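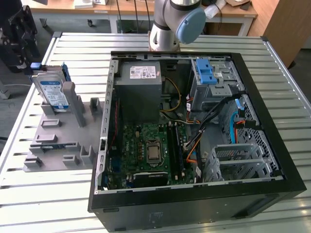 How long does it take to teach a robot arm to put a hard drive into a computer?

Longer than the drive takes to put in by hand, by a margin I'm a little embarrassed to write down. I started in July, and as of 19th January I have logged 109 tries with the current setup, and I'd call the thing promising on a good evening and stubborn on all the others.

I've had a lot of kind emails since my last post (hello, Elba, and thank you for the long one about cable ties!), so let me catch everybody up. The project still goes by Dindik, which was my late cat's name and suits something that knocks parts off tables. It lives in the shared workshop on Jidlow Street, where I rent a bench and borrow everyone's screwdrivers.

The old tower stays on its side with the panel off. I tried it upright for most of the fall, and the arm had to reach in sideways past the power supply, which meant the wrist joint ended up in some truly sad positions. Laying the case down gave me a straight drop from above, and I wish I'd listened to Todor when he suggested it back at the beginning. He has been very gracious about it. The slatted aluminum table was his idea too, and I love it, because I can bolt a fixture anywhere I like and move it again ten minutes later when I change my mind.

The gray fixture plate is the part I've fussed over most. It's 3D printed, and I'm on version 2 now. The first one held the drive at a slight lean, and a slight lean at the plate becomes a very large lean by the time you get to the cage. The new one has a deeper slot at the back, so the drive stands up straight with its blue rail on. Valbona checked my drawing before I printed it and caught a peg that would have been exactly where the gripper wanted to close. I owe her lunch, possibly several.

What still gives me trouble is cables. A computer case is full of soft things that don't stay where you left them, and the black bundle coming off the drive cage is the worst of the lot. My planning code treats it as a solid lump, so the arm goes the long way around it with great dignity. The log from one evening came to 2,532 lines, and an awful lot of them were the arm politely avoiding a wire.

Next up is the latch. For now I work it myself, and I'd like the arm to do it, but the motion is a small sideways press and my fingertips are too fat (the printed ones, I mean, though Danica says mine are no better). Fotis has offered me some softer filament to try, so I'll print a narrower pair over the weekend and write again once they're on.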